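先别急着训练，把“不知道”写进接口

做叠衣服的软件，大家爱谈的是策略网络有多大、演示数据有多少条。我在这个方向上写了几年感知和规划的代码，看法比较保守：眼下多数系统的瓶颈在接口，具体说，是感知模块交给规划模块的那份东西写得太满。

先说我们原来的做法。感知这一侧收一张头部视角的图像，输出衣物的分割掩码、类别和一组关键点。T恤的关键点有领口左右、两肩、两个袖口、两个腋下、下摆两角。规划那一侧拿到关键点，查一张折叠步骤表，算出抓取点和放置点，再交给控制器。这套流程在演示台上跑得很好，台面是深色的，衣服是我们自己挑的，相机装在固定支架上，整件衣服都看得见。

换到床上就不行了。床单有褶，褶会产生阴影边缘，分割网络对这种边缘很敏感。床又大，相机往前看的时候，近处的衣服常常只露出一部分。而我们的接口规定必须给出全部关键点，缺一个都过不了校验。网络于是学会了编：看不见的下摆角，它按照平均T恤的形状给你补一个坐标，置信度还不低。规划模块不知道这是补出来的，照样派手去抓。 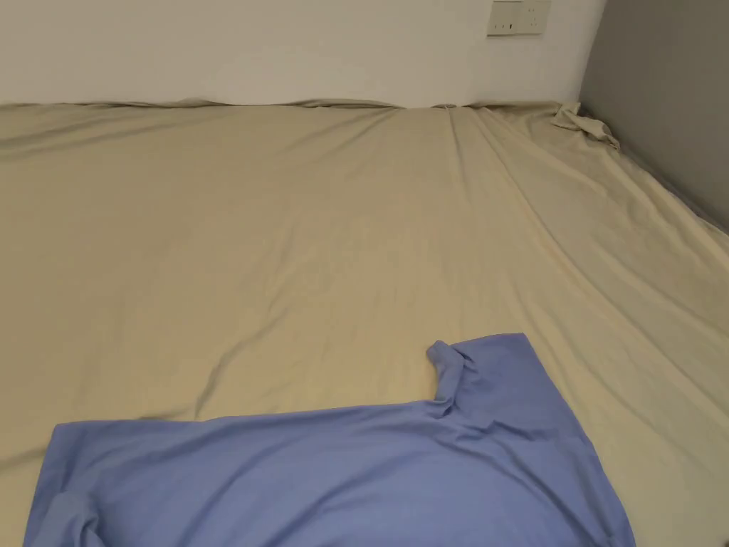
头部视角下的床面，浅蓝色T恤只有上半部分在视野内。

拿这样的输入来说，领口附近有一小块布翻了起来，可能是领边，也可能是肩缝翻过来的一角。左下方有一段叠在自己身上，是袖子还是下摆，单看这一张定不下来。两个下摆角都给不出可靠的坐标。旧接口在这里会输出十个关键点，一个不少。我认为正确的输出应该是：三四个位置有把握，一处翻折有两种解释，其余未知。

有同事不同意。Marisol Meléndez 负责我们的规划器，她的意见是，规划器最怕的就是“两种解释”，一个分支变两个，两个变四个，搜索时间撑不住。她希望感知替她做决定，错了再重试。这个意见有道理，重试确实便宜，抓空一次不过多花几秒。但重试便宜的前提是知道自己错了。柔性物体麻烦就麻烦在这里：抓错一点，衣服照样跟着手走，夹爪的力反馈看起来很正常，等放下来才发现多了一道折，后面的步骤全部建立在这道折上面。

我们为此做过一次离线统计，从 Xolalpa 项目的日志里抽了612段折叠记录，逐段找第一个出错的步骤。结果里最常见的那一类，是抓取点落在画面以外或者被布压住的位置。控制器跟踪误差很小，规划的路径也没有碰撞，每个模块单独看都合格。这种故障最难派单，谁都可以说自己没错。

后来改接口的工作主要是 Hamdia Wubshet 做的。改动不大。每个关键点加了一个状态字段，取值是“看见”“推断”“未知”。“推断”必须附上依据，例如由对侧关键点镜像得到，或者由上一帧跟踪得到。翻折区域单独成为一种对象，带边界和朝向，朝向允许为空。规划器多了一类动作，叫观察动作：低头、后退、换个角度，把翻起来的边轻轻拨一下再看。校验规则也反过来了，以前缺关键点报错，现在是把“推断”当成“看见”来用才报错。

Marisol 担心的分支爆炸没有发生。我们给规划器定了一条很土的规则：下一步要用到的关键点如果是“未知”，先做观察动作，不展开。折一件T恤，每一步真正用到的点只有两三个，其余的未知可以一直放着。规划时间从320毫秒降了一些，因为大部分假设根本不用展开。代价是动作变多了，整件衣服的用时变长。演示的时候不好看，机器人低头看一下，拨一下，再看一下。有客户问过是不是卡住了。

我想说的第一个意见就在这里：用时长一点是可以接受的，应该明明白白地接受。现在行业里比较折叠系统，习惯报平均用时和成功率。这两个数都奖励蒙对的系统。一个系统在看不见下摆的时候直接去抓，十次里蒙对七次，平均用时会很好看。我更愿意看到第三个数，就是失败之前系统有没有报告过自己没把握。这个数我很少在别人的报告里见到。

第二个意见关于端到端。常有人跟我说，你们这些字段和状态都是旧时代的东西，用一个大模型从图像直接到动作，中间表示自己会长出来。我不反对端到端，我们自己在 Vunov 平台上也训练了一个，抓取动作的流畅程度比手写的强得多。问题在排错。手写接口的系统出了事，我打开日志，能看到第几步把哪个推断点当成了真值。端到端的系统出了事，我能看到的就是一段视频。Yetunde Yusuf 负责现场支持，她每周要处理的工单里，凡是有状态字段的，多数当天能关；没有的，要录屏、回传、等我们复现，拖30天的都有。维护的人也是用户，这一点写论文的时候容易忘。

折中的办法是有的。我们现在让端到端的模型多输出一份状态，和动作一起训练，不参与控制，只写日志。标注成本会上升，标注规范也得改。以前标注员看不见下摆也要点一个位置，凭经验点在画面边上，网络编造坐标的毛病就是从这里学来的。现在允许标“看不见”，也允许对翻折区域标“分不清”。刚开始标注员不适应，觉得标“分不清”像是没干活，我们把验收标准改了之后才慢慢好转。

第三个意见是给做工具的人的。我们用的可视化工具是内部写的，叫 Judik，早期版本把所有关键点画成同样大小的实心圆点。我盯着这些圆点看了两年，潜意识里已经把它们当成了事实。后来把“推断”画成空心圈，“未知”干脆不画，只在侧栏列出名字，第一天评审就挑出了好几处以前大家都放过的错误。画图的代码改了不到半天。工具怎么画，工程师就怎么想，这部分投入的回报比调网络结构高，可是排期的时候总排在最后。

还有没解决的。床单的长褶有时会被认成衣服的边，尤其衣服颜色浅、布料薄的时候。状态字段对此没有帮助，网络会很有把握地标“看见”。目前的办法是先对床面单独估计一遍褶皱方向，再和衣物边缘做比对，床面平整时管用，褶皱一多误报就上来。另一个问题是观察动作本身会改变布的形状，拨一下，原来看见的点也可能移位，所以拨过之后相邻区域的状态要降一级。降多大范围，现在是写死的一个半径，薄布和厚布用同一个数，明显不合适，正在改。

如果你的团队也在做类似的东西，我的建议是先花一周把感知和规划之间的消息定义打印出来，逐个字段问一句：看不见的时候，这里填什么。答案如果是“填个默认值”，就从那个字段开始改。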